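25/11/2021

## 1. Background

Our group looked at drafts in older rented housing. The question was simple: where does the cold air come in, and how much of it can a tenant stop without asking the landlord for new windows or doors? We picked this topic after reading the housing survey the student union in Flilley put out in June, where heating bills were the most common complaint.

We used two streets for the work, Kang Street and Rinirau Road. Both have row houses that were split into apartments at different times, so the doors and windows are a mix of old and new.

## 2. Method

We put a one-page form through mailboxes on both streets and got 35 back. From those, 19 households said we could come in and test. Each visit followed the same steps:

1. Close all windows and outside doors, and turn off kitchen and bathroom fans.
2. Wait ten minutes.
3. Hold a smoke pencil along every door and window edge, starting at the bottom left corner and going clockwise.
4. Write down each place where the smoke bent, with a score from 0 (none) to 3 (strong).

We did the first three homes with incense sticks, before the smoke pencils came. The incense gave scores that were too high – our own breathing moved the smoke – so we went back and did those homes again. Only the second set is used in the results.

Wind was a problem. On two visits it was strong enough to change the scores from one side of the building to the other, and we noted this on the forms but did not correct for it.

## 3. Results

Windows did better than we had guessed. Most had been replaced at some point, and the worst scores there came from worn seals on the opening side.

Doors were the main source. The gap at the bottom was the highest score in most homes, followed by the meeting edge on double doors. Letter slots scored 3 in every home that had one with no brush or flap.

We fitted Zoker foam strip and a plain brush sweep in 6 of the homes and tested again a week later. The bottom gap dropped by at least one point in all of them. The meeting edge was harder. Foam strip stopped one pair of doors from closing fully, and we had to take it off and use a thinner felt strip instead.

## 4. Double doors in hallways

Glass double doors at the end of a hallway need their own section. A long, narrow hall gives moving air a straight path, and people often feel the draft at their ankles well away from the door.

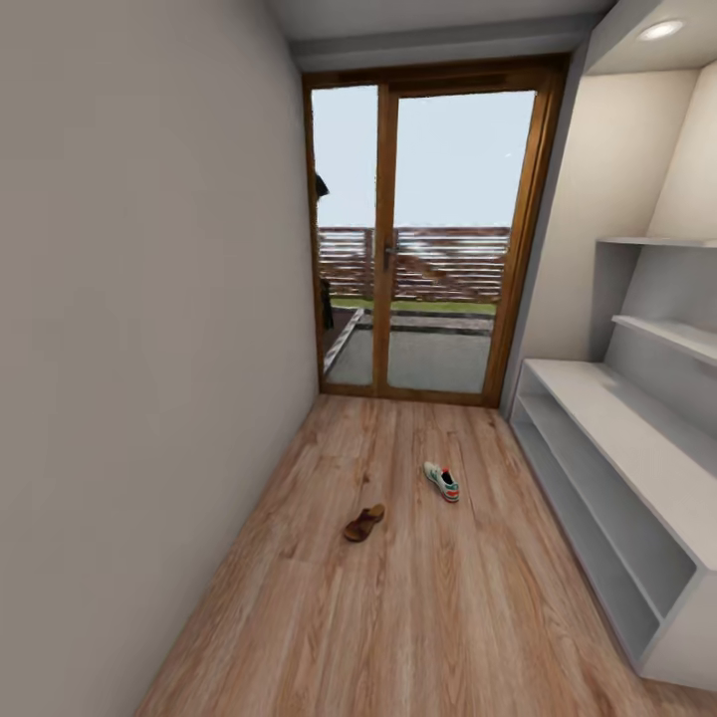
One tenant on Rinirau Road told us that the sweep had made less difference to her than a heavy curtain hung across the hall, and that we should have tested curtains too. We agree. Curtains were left out of the plan because we were thinking only about sealing gaps, and there was no time to add them.

## 5. Limits

The 0 to 3 score depends on who is holding the pencil. We had two people score each home separately, then took the higher number when they differed. We have no airflow readings in the usual units, and we did not look at heating bills before and after. The raw forms are in Appendix B, sorted by street.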